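Gondau Marble-Top Table: A Long Review After a Long Summer

Posted in Furniture, by Rasa Mets

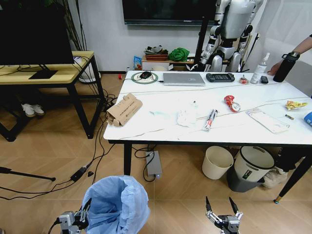

The white marble-pattern top with its black metal legs, under a pretty normal amount of our stuff.

I bought the Gondau back in August, after weeks of going back and forth with my roommate Kai Böttcher about whether a shiny white top was a good idea for two people who eat, work and play games at the same table (Kai said no, I said yes, and I was the one paying!). It came to 104 with delivery to Seltville, and the store claims it will hold around 400 pounds. I have no plans to test that, but it doesn't wobble when I lean on it, and our old table did that if you so much as sneezed.

Let me start with what I love. There's room for a laptop and mouse along the back, a tall water bottle at the end, and still plenty of space in the middle for all the wrappers and tissues that seem to collect there by evening. The marble pattern is prettier than I expected, and it goes nicely with our light wood side table, which has a black metal frame too.

Now for the grumbles. The glossy finish shows smudges, especially anything with color in it, so a spray bottle lives on the table full time now. Also, there's nowhere to tuck your cords, so ours just run across the floor to a power strip underneath. Kai wants to order the Kılıçarslan cable tray, and I keep saying I'll get to it.

Putting it together took me most of an evening. Eight bolts, one of them stubborn, and the instructions are tiny.

I'd give it 8 out of 10, and I'd buy it again. If you hate wiping things down, my sister has the Gallo in a matte gray and she's very happy with it.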